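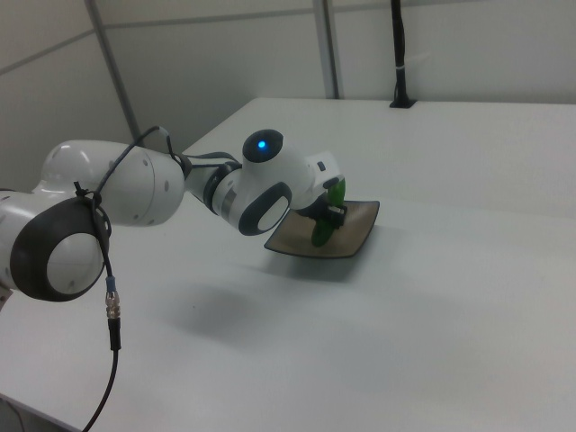
Shared tables and small arms: the working rules

By Imani Mfaume, October 2018
14 comments | 20 shares

A shared-table rule is any rule that says what a robot arm may do on a bench where people also put their hands. I've kept this entry going since July, so forgive me if it still reads a bit like my notebook!

Most of the rules I know come from the Keludard code, which Saeed Vahidi and I helped to tidy up. It starts with the table itself. Keep it clear apart from the piece being handled and whatever it's going into or coming out of - a shallow dish is ideal, and you put it flat, well inside the edge. A clear white top is lovely for this (you spot stray bits straight away).

Next come cables. They should run along the outside of the arm and be tied down, with enough slack at each joint for a full turn. I like small zip ties, though the older Follik guide prefers clips and people do argue over it.

Then there's speed. Under Keludard the arm stays below 90 mm a second whenever someone is within reach, and 512 mm a second is the limit otherwise. Soft items get the lower figure all the time, which I think is fair. The stop button must be tested before each shift, and the test written down.

The code says very little about grip force. We're still arguing about that one.

Related entries
Follik guide
Mussa checklist
Muvik stop test
Cable ties and clips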